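Kinnunen club bench: bowl wiping demos, how many do we need?

pranab_s
We have 136 demos of the handheld gripper wiping bowls. The August demo day wants 40 more with dirty ones. Is that enough, or should we change the task?

erkness4
Change it. Wiping is hard to score. Pick and place gives you a yes or no.

gostovus
Disagree. We already did pick and place last year. Keep the bowls, but settle what counts as clean before anyone records more. Pranab, can you post one of the dirty ones?

pranab_s
Green bowl, brown patch low down and small specks higher up. I'd score the patch and the specks separately — the patch matters more.

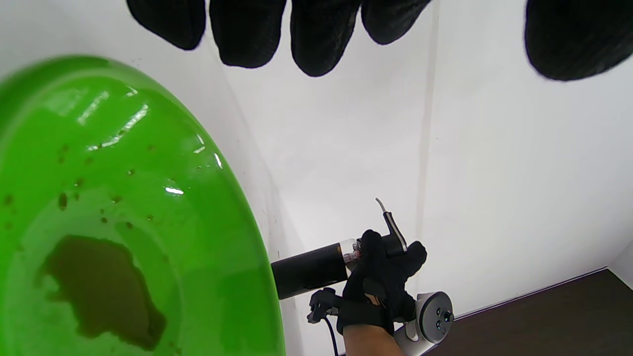
erkness4
Okay, two scores I can live with. I still think a shiny plastic-looking bowl is a bad choice with those white reflections. Try a matte bowl for half of them.

gostovus
Fine by me. I'll put the score sheet in the club folder by 4.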